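4.3 Replacing the cabin air filter

Applies to: Burklow wagon and Burklow van, all trim levels. For the Geris, see section 4.4. The Geris filter is mounted under the cowl and is not reached through the glove box.

Interval: replace the filter every 26 months or at the mileage shown on the service card inside the driver's door, whichever comes first. Vehicles driven mainly on gravel or unpaved roads need a new filter at half that interval.

Parts needed

Cabin filter, standard: part no. 406
Cabin filter, charcoal: part no. 382
Damper clip (only if the old clip is cracked): part no. 2975

The standard and charcoal filters have the same outer size. Either may be fitted. Do not stack two filters in the housing.

Before you start

Park on level ground, set the parking brake, and switch the ignition off. Turn the fan dial to 0. Take everything out of the glove box, including the owner's wallet and the wheel lock key if it is kept there. Small items left inside can drop behind the dash once the stops are released, and getting them back may mean removing the lower trim panel (section 7.2).

CAUTION: Do not run the fan with the filter out. Leaves and grit can be drawn into the blower wheel.

Keep removed parts and personal items apart from each other while you work. A shallow tray is enough. 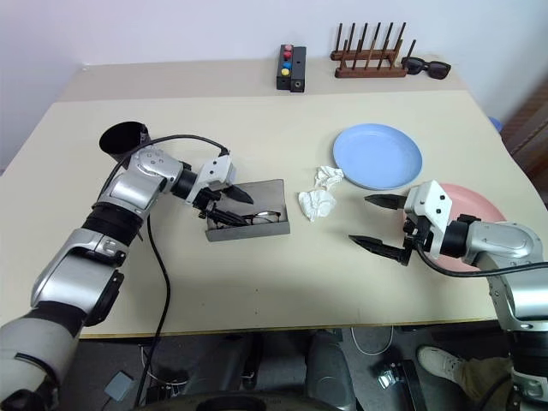 Fig. 4-6. Eyeglasses in a metal tray.

Removing the old filter

1. Open the glove box fully.

2. Unhook the damper cord from the right side of the glove box. The clip slides toward the seat. Do not pull the cord sideways.

3. Press both side walls of the glove box inward until the stops clear the dash opening. Lower the box until it hangs from its hinges.

4. Find the filter cover, a flat black panel with a tab at each end. Squeeze both tabs and pull the cover straight out.

5. Note the direction of the airflow arrow on the edge of the old filter. Slide the filter out slowly and keep it level.

6. Wipe the inside of the housing with a dry cloth. Do not use spray cleaner or compressed air.

NOTE: On vans built before October of the first model year, the cover is held by a single screw at the left end in place of the tab. Use a No. 2 Phillips screwdriver and tighten by hand only.

Fitting the new filter

7. Check that the new filter is clean and that its frame is not bent. Slide it in with the arrow pointing down.

8. Refit the cover. Both tabs must click. A cover that is not fully seated will whistle at fan speeds 3 and 4.

9. Raise the glove box, press the side walls inward, and guide the stops back past the dash opening.

10. Hook the damper cord onto its clip. Open and close the glove box twice to check that it moves freely.

11. Start the engine and run the fan at full speed for one minute with the windows open.

If airflow is still weak after a new filter is fitted, check the outside air intake below the windshield for leaves — see section 4.5. If the intake is clear, have the blower motor tested at a Dobre service center.

Section revised 20/04/2019. Text: Kenta Arai. Technical check: Cameron Halliday, Vovville Service Publications.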